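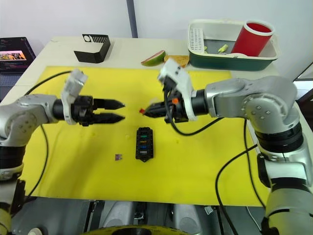 Sorting the fuse drawer: a parts counter talks blades

The back bench at Wuvotcombe Auto Electrical, a bit before nine, coffee already cold. The parts manager has 20 minutes, maybe less. Phone keeps going.

So, fuses. Why a whole morning on fuses?

"Because they come back to us in coffee cans," she says. "People clear out a glovebox, a shed, whatever. Everything mixed. You can't sell a can."

Last count of the small stuff, in April, came to 1,768 pieces. Almost 100 went straight in the trash. Bent legs mostly, a few blown.

She sorts by color first, then reads the number on top. Always both. "Color gets you close. Then you look at the number. Old ones fade, sun gets to them, and a tired red looks like someting else." 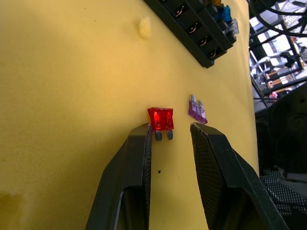 Red and purple blade fuses on the yellow mat.

The mat was her idea. The old bench was dark and things just vanished on it. Purple was the worst, she says, they'd turn up in the broom. Bought a yellow one from Benedetti, the bench supply place out past Dullondale, and hasn't looked back.

What about testing? Meter across the two little contact points on top, beep or no beep. Quick look through the plastic as well, but she doesn't trust the look. "Hairline break, you won't see it. Ask me how I know." Then the phone again. A van on the Osard road, no wipers. She tells the guy to check the lid diagram before he pulls anyting.

Back. Where were we. Loading the holder. Straight down, she says, both legs lined up, thumb on the top. If it fights you, stop and look at the legs. She had 52 holders to fill last month and the sore thumb to go with it. 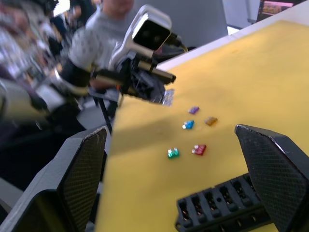
Can you put a bigger fuse in if the right one keeps blowing?

"Never go up a size. The fuse is there for the wire, so find out what's pulling too much and fix that, then put the same rating back in."

Phone again. She waves, picks up, and that's our 20 minutes.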